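Storage Refit Completed at Gramton Workshop

Monday, May 10, 2021
By Heydari Center Communications Office
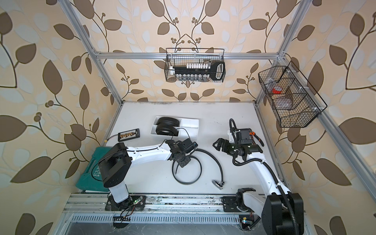
The Heydari Center for Applied Skills has completed a refit of the small-parts benches at its Gramton workshop, and the benches are again available for booking. Work began in April and was carried out during hours when the building was closed to members. Under the new arrangement, supplies in frequent use are kept off the work surface. At the bench shown, one black wire mesh basket on the back wall holds a rack of small clear glass vials with white caps, and a second, divided by wire partitions, has been mounted on the right wall for tape and bagged items. The leaf-patterned wallpaper on the surrounding panels was selected by members of the Atow evening group, who also chose the white work surface. A tray is provided for coiled cable.

The refit was paid for by a grant of $1,280 from the Balel Fund, with a further $400 from the center's own maintenance budget. The fund has supported the workshop on two previous occasions, most recently for improvements to the lighting in the main hall.

Members are asked to return baskets and trays to their places at the end of each session. Carrying cases may be kept at a bench during a booking but should be taken to the storage room before the member leaves. Items left on a bench overnight will be held at the front desk for three days. Labels for the wall baskets are available on request.

Bookings may be made at the front desk or by telephone during regular opening hours. Each booking is limited to two hours at busy times. The center expects to carry out similar work at its Atow site once funding has been confirmed, and members there will be notified in writing before any benches are closed.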